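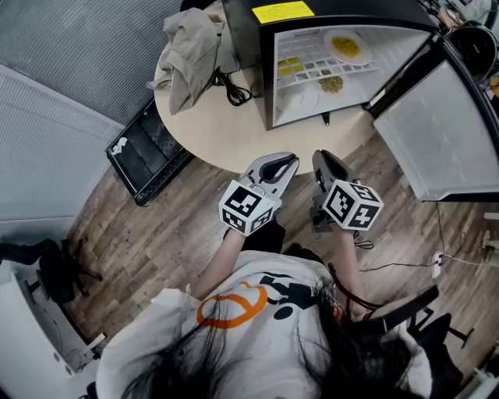 At the round table, August.

4 Comments | 15 Shares

Hi all at Cavero, and happy February 13, 2026! Time for the second report on the Idine seed library, and I'm pleased to say I've got more good news than grumbles.

First up, the seed itself. We've now lent out 2439 packets, mostly beans, tomatoes and silverbeet (I still can't believe how many of you out there love silverbeet). The bean returns have been lovely – clean, labelled and plump as you like. Tomatoes are patchier. A lot of people eat the best fruit and save seed from whatever's left, and I can't blame them, but it does mean smaller returns and a few very odd-coloured envelopes of pulp.

The money: you gave us $600 for storage and we've spent nearly all of it on jars, drying racks and a second-hand bar fridge. The fridge hums like mad but it holds its temperature. I'd budgeted for new labels too, then Harasym Printing let us have their offcuts for nothing, so that went towards more jars.

We ran nine seed-saving mornings, one more than planned. The Disia branch asked for an extra one on pumpkins after theirs all crossed with the neighbours' zucchini and came up as something in between. We had a good laugh over that, then a fairly serious chat about hand pollination and masking tape.

What hasn't gone well is the catalogue. It's still a spreadsheet, it's still on my laptop, and the spelling of "capsicum" varies from row to row. I'd like to get it online before the autumn sowing, and I'll need a few more weeks than I promised you.

Next on my list is the local garlic (small, purple, very strong) and a proper germination test on the older lettuce. I'll send the receipts separately, once I've found the one for the racks.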